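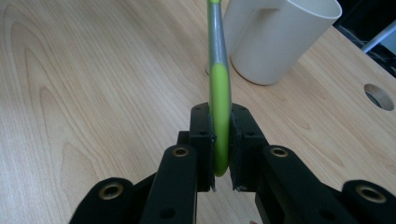 Rubbery grip on plastic handle has gone tacky -- clean, strip or discard?

Piret Strazds
October 25, 2022

I have several household items with two-material handles: a hard plastic shaft with a softer rubbery grip over the lower part. The worst is a slim one with a lime-green grip and a silver-gray shaft that looks slightly translucent. The shaft is fine. The grip has developed a tacky surface that picks up lint and leaves a faint drag on the fingers. It is strongest at the rounded bottom end.

Storage: upright in a white plastic cup with a flat loop handle, grip end down, on a bathroom shelf. The cup has no drain hole. I empty it when I notice water in it, perhaps once a week. The cup itself is not tacky anywhere.

Tried so far:
Dish soap and warm water, two washes. Better for a day, then the same.
White vinegar, wiped on and rinsed. No change.

I have not tried alcohol because I don't know what it does to the gray plastic. Two questions. Is the tackiness a residue or is the material itself breaking down? And is there a way to tell the difference before I put a solvent on it? A neighbor suggested sanding. I would like to avoid sanding.

Heino Jaunzems

It can be either one, and the test is simple.

Wash the handle with dish soap, rinse it, and dry it completely with a lint-free cloth. Leave it lying flat overnight on a paper towel, away from the cup. The next day press a clean piece of white paper against the grip for 30 seconds and peel it off.

If the paper comes away clean and the grip feels normal, you had residue. Toothpaste, soap film and hand cream all collect at the bottom of a cup with no drainage, and the lower end of the handle stands in whatever is down there. Your description (strongest at the bottom end) points this way.

If the paper sticks or shows a greasy mark, the grip is probably losing plasticizer. The softening agent moves to the surface over time. Washing removes what is there and more arrives, which would match your "better for a day." So your symptoms point both ways, and I would do the test before buying anything.

For residue: a paste of baking soda and water, rubbed along the grip with a thumb, then rinsed well. Work the paste into the edge where the grip meets the hard plastic. Film builds up along that line and a cloth passes over it.

For plasticizer: isopropyl alcohol on a cloth, one light pass, then wipe with plain water. Do not soak. Many hard clear or translucent plastics can craze under alcohol, meaning fine surface cracks, particularly where the part is already under stress. Keep the cloth on the green section and stop short of the boundary. Try it first on a spot near the bottom tip. If color transfers to the cloth, stop.

Sanding makes it worse. It opens a rough surface on a soft material, and that holds more dirt.

I would also turn the storage around or change it. A cup with a drain hole is enough. You can drill one in a plastic cup with a small bit at low speed; put scrap wood under the base and let the drill do the work.

Darius Rätsep

baby powder. works on everything rubber

Merike Grīnberga

Powder hides the tack until the next time the handle gets wet. In a bathroom that is the same evening. It also cakes in the seam.

I agree with most of Heino's procedure, with one correction: overnight is short if the bathroom is humid. I had a Nernel scrub brush that passed the paper test after one night and failed it after two. Dry it in another room.

If the item goes in your mouth, do none of the solvent work. Replace it. A toothbrush is due for replacement long before its grip should fail, and the cost does not justify the effort. Alcohol is reasonable on a brush or tool handle you want to keep.

Piret Strazds

Test done, two nights on the kitchen table. The paper came off clean and the grip is normal over most of its length, with slight drag left at the tip. Baking soda paste removed that. I am calling it residue and will drill the cup -- or buy one with feet, if the drill slips.

Contact | Copyright Suveo Household Help | Back to top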